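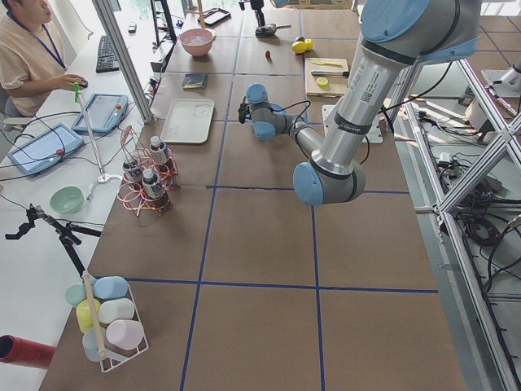 Figure 1. Food preparation items on the papered worktop, with blue tape marking out the zones.

3.2 Keeping small things together

The most pleasing result of the Mukeo study concerns the rack. In earlier kitchens we saw bottles drift wherever there was space, and people reached past them to get at a knife or a bowl. Give the bottles a wire rack at one side and the middle of the table becomes a place to work. Bottles in the rack in Figure 1 take up very little of the paper, and the cutting board, the knife and the lemon share the back of the table.

We logged 465 put-away choices over 32 sittings, and around 300 of them followed the tape, although the sheet given out at the start never mentioned it. A strip of tape is such a modest thing – and yet people treated it much as they would the edge of a shelf! Cold items were the exception. A bowl of ice tended to be put wherever the hand happened to be, and drinks were then laid out near it.

Trays and plates raised a different matter. Both are flat, both hold food, and in the Vakia kitchen they were stacked together by habit. On a taped table they were more often given separate places, with the cloth and sponge kept close by for wiping down.
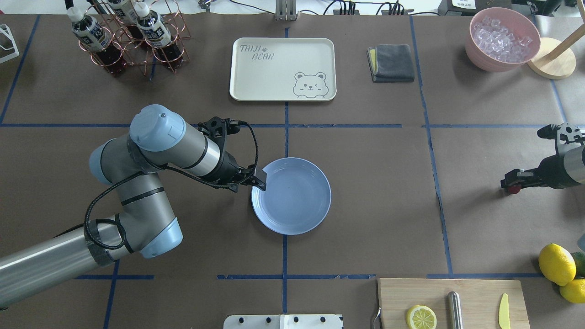
Kwofie, commenting on a draft of this section, asked whether the tape would matter at all in a kitchen where two people cook at once, and thought the rack alone might explain most of the effect. We find this a lovely question and return to it in Section 4, where the Lemard sittings were run with the rack but no tape.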